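Dilruba Sheikh started her blog, Stivamora, with a post on bus shelters that had no replies for a month. She has now written 122 posts, and the one most people find first is still the list of bakeries that open before six in the morning.

"I get emails about the bakeries every week," she says. "Two of the places on it have closed. I've put a note at the top but people don't read the note."

Sheikh is 28 and works three days a week in a library. The other two go on the blog, which covers small shops, opening hours, signs in windows and the people who write them. She began it on a free hosting service and moved to Tiltby two years ago, when the old service dropped its archive pages.

"I lost the dates on everything," she says. "The posts were all there but they said they were written on the same day. I had to go back through my own emails to work out the order. It took most of December."

She chose Tiltby on the advice of Rezaul Siriwardena, who writes a blog about ferry timetables and had moved there the year before. The two had swapped links for a long time before they met. Siriwardena now reads most of her longer posts before they go up.

"He takes out adjectives," Sheikh says. "I put about half of them back."

Siriwardena remembers it differently. "She puts all of them back," he says. "But she does listen about headings. The early posts had no headings at all and went on for pages." 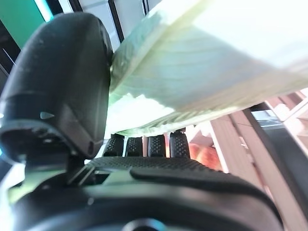
Tiltby, March 7, 2022

The town of the same name has nothing to do with the hosting company, though Sheikh says she gets asked. She moved to it last year for the library job, and we met in the café on the corner of her street. She had a notebook with her and a list of things she wanted to correct from the last time she was interviewed.

The first was the name. Stivamora is not a place or a family name. It was painted on the side of a van that used to park outside her school, and she never found out what the van was for. Readers have sent in 46 suggestions, and she keeps them on a page of their own.

The second was money. The blog carries no adverts. It has a tip jar, which paid for the hosting last year and a pair of walking shoes. A company called Abeysekara offered to buy the bakery list and turn it into an app, and she said no after one phone call.

"They wanted me to rank them," she says. "I don't want to rank them. I want to say what time they open."

She writes in the mornings and posts in the evening, when most of her readers are online. Comments are open for a fortnight and then closed. She used to leave them open for good, but old posts filled up with spam and she was spending her lunch breaks deleting it.

Her next project is a series called Rora, on shops that have kept the same sign through several owners. She has 59 of them on her list so far and has visited fewer than half. Each post will have one shop, a short history and an interview with whoever is behind the counter, if they agree to it.

"A lot of them say no," she says. "Then I buy something and ask again the next time."

The first Rora post is about a shoe repair shop that now sells phone cases. It goes up at the end of the month.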